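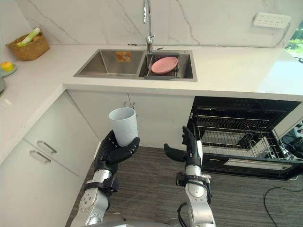 Why doesn't the answer key match the worksheet when I print the two separately?

The program picks a new set of sums whenever the paper size changes between one print job and the next, so the key you get belongs to a different sheet. Lock the set first, then print both.

That's the short version for anyone who has landed here from a search. The long version is below, as I kept notes in the ticket while it was going on and Tobias asked me to leave them up.

Ticket opened 10 September 2021
Product: Grandeo worksheet maker, desktop
Sheet type: short division with remainders
Status: closed, with a workaround

Morning, first post

Hello, me again (I'm the one who wrote in about the upside-down number lines in February, and thank you for sorting that). I do the maths sheets for the lower juniors at Brirkstead, and I've got a bank of 131 of them saved in Grandeo, most with a key to go with them. This week I printed a division sheet for my middle group, then printed the key from the same file, and they don't agree. Question 4 on the sheet is 47 ÷ 5, so the children should be getting 9 remainder 2. The key says 8 remainder 3. Question 5 is the same sort of thing. A couple further down do match, but I think that's luck.

I only found out when a boy who is never wrong about division told me he was wrong about division. He'd rubbed out a perfectly good answer and put the key's one in. I've apologised to him!

What I've tried so far:

- Closed the program and opened it again. Same.
- Printed the key again. Same key, still wrong for the sheet.
- Printed the sheet again to see if it had changed. It hadn't, it was just the same as the ones I'd handed out.
- Looked at both on screen. On screen they agree with each other and they agree with the sheet. So it's only the printed key that's off.

That last one had me staring at it for ages. I've attached a scan of both.

Later, second post

Tobias Abernathy from support wrote back and asked which printer each page had gone to. I was a bit sniffy about this in my head, but fair play to him. The sheets go to the big copier in the corridor and the key goes to the little one in my room, which I use for one-off pages. He also asked what paper each was set to. The copier is on A4. The little one had somehow got itself set to Letter, which I didn't know and can't say I'd ever have looked at.

He asked me to do three things and write down what happened, so:

Sheet and key, both to the copier: they match.
Sheet and key, both to the little printer: they match each other, but it's a different set of sums from the one the children had.
Sheet to the copier, key to the little printer: no match, as before.

So the numbers aren't being muddled, they're being picked again. Tobias says the program keeps a starting number for each sheet and works the sums out from it, and the paper size is mixed into that starting number so that the layout comes out tidy. Change the paper and you've changed the sums. The screen shows whatever paper the main printer is set to, and that's why it looked fine to me.

I asked why on earth you'd want that. He said it dates from when the program only had a handful of layouts, and he didn't try very hard to defend it.

After lunch, third post

I wondered whether the sets in the shared library do it too, so I tried a few. The column addition sheets don't change at all. The Pascu pack (that's the times tables one, if you haven't used it) doesn't change either. Those come out of a fixed pool of more than 2000 questions and each sheet just has a list of which ones it wants. It's only the ones marked "made fresh" that move about. For me that's short division, missing-number boxes and the fraction-of-an-amount sheets.

Then I had the bright idea of changing the little printer to A4 and thinking no more about it. It worked for the division key. It did not work for missing numbers, and this is where I lost a good chunk of the afternoon. The paper was right, the printer was right, and question 1 on the sheet was 36 + ☐ = 52 while the key had 24 in the box. It should be 16. I'd made that sheet with wide margins for sticking into books, and the key was printing with ordinary margins. So margins count as well as paper. Tobias hadn't known that one, and he's added it to the notes at his end.

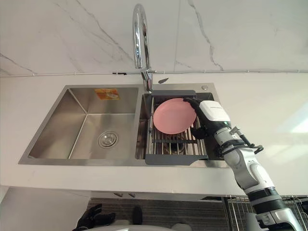
The column layout is the other thing I reported, and it may or may not be the same fault. With the key on Letter, the tens and ones columns sat too close together, and my lot need a proper gap or the digits wander across. When I teach it I tell them to think of a double sink like the one in the photo, with the tap standing between the two basins: tens go in the left basin, ones go in the right, and you don't put anything on the tap. The right-hand one even has its rack in it with the pink plate, so I can say the ones are the ones you're washing first, and we start from that side when we add. On the Letter key there was no room for a tap at all. Tobias says the gap is worked out as a share of the page, and the page was narrower in his layout table than it should have been. Changing back to A4 fixed it, so I've stopped worrying about that part.

End of the day, fourth post

Right, the lock. There is a padlock in the corner of the sheet window that I had always taken to mean "stop other people editing this". It doesn't mean that. It saves the sums themselves into the file, so nothing gets picked again whatever you do with paper or margins. These are the steps I used, and they worked on all the sheets I tried:

1. Open the sheet and check it's the set you want. If you've already handed it out, compare it with a paper copy before you go any further. If the screen doesn't match the paper, change the page size or margins until it does.
2. Click the padlock. The little line under the title changes from "made fresh" to "kept".
3. Save under a new name. I add a K on the end.
4. Print the sheet and the key, in either order, to any printer you like.

Step 1 matters more than it sounds. I locked one in a hurry with the wrong set on screen and had to unlock it and hunt for the right one again. It does come back, thank goodness, as long as you haven't touched the title. (The title is in the starting number too. I know.)

One small snag: if you've put the Visetti handwriting font on a sheet, the padlock goes grey and won't click. Switch to the plain font, lock it, then switch back. The sums stay put.

I also asked if there was a way to lock the whole bank in one go, and there isn't yet. I'm doing mine as I need them. A sheet has 15 questions on it and it takes me a minute or so to check one against the paper copy, and I'm not giving up my weekend for the ones we won't use until summer.

Reply from Vasilică Ursu, Grandeo

Thank you for testing the margins, that saved us a good deal of looking. We have reproduced the fault with both paper size and margins. In the next update the key will always use the same set as the last printed sheet, and a message will appear if the two page set-ups differ. Until then please use the padlock as described above. The grey padlock with the handwriting font has its own ticket now.

Last note from me

Fine by me, please close it. I've reprinted the key for the middle group and they marked their own this time, out loud, with some cheering at question 4. If the message about page set-ups could say which of the two is different, and not just that they are, I'd be very grateful – I'd never have thought to look at the little printer on my own.

Contact support | Copyright Grandeo | Back to top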